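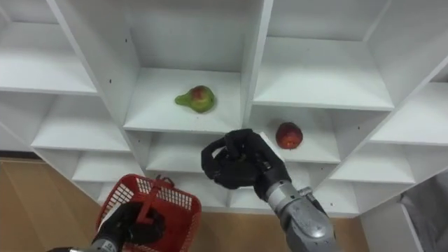
Do Cube Shelves Belong in the Kitchen?
Saturday | By the Balden Home Desk
Print this page | E-mail this page

Every spring somebody tells us to get the fruit out of the bowl and onto open cube shelves. It's supposed to keep longer. We have our doubts. A pear ripens on a white shelf much as it does on a counter, and one pear per cubby is a lot of furniture for a snack.

Still, if you already own the unit, a few things are worth doing. Lay pears on their sides, back from the edge. Wipe the shelf floor with a damp cloth and skip the special sprays – we tried the one from Kemex and couldn't tell it from dish soap. Shelf liners cost us $14 and slid around.

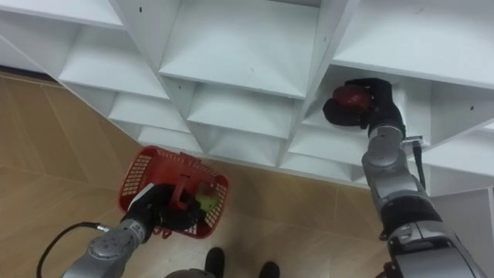
Screw holes are where I'd spend my time. Stores sell stick-on caps to hide them, and ours fell off by April. On white panels like these the small dark holes show on several of the edges, so I see why people bother, but a dab of white filler does the same job. A dark red apple, on the other hand, is easy to spot against all that white, and that may be the best argument for the whole idea. Check the fruit often, and eat whatever is going soft first.

Related tips
Tip 209: Do Loment drawer dividers earn their price?
Tip 217: Getting rings off white shelves
Tip 61: The Tomić bread box, a second look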